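Arkness gripper trials, Prorville: visit report

We reached the Prorville lab in June, shortly before the open afternoon began. Floarea Lazăr had set up two arm stations for comparing end effectors. One was fitted with a vacuum cup from Lornoma, the other with the Arkness parallel gripper. Both ran from the same Rebelo controller.
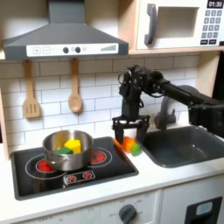 Report by Mafalda Torres

The toy kitchen is the lab's standard test bench for the parallel gripper. Its carrot and green ball make a useful pair: the first has a long axis and the wrist must be turned to suit it, the second can be taken from any side but tends to roll. Blocks go into the steel pot on the stovetop.

The log for the parallel gripper stood at 2,459 grasps. Lazăr changes the finger pads every seven sessions. The vacuum cup lost its seal on curved parts in four of our trials — Tomás Serrano put this down to lip stiffness and wants a softer grade tested.

Controller latency was not measured. Arkness will send the force readings separately.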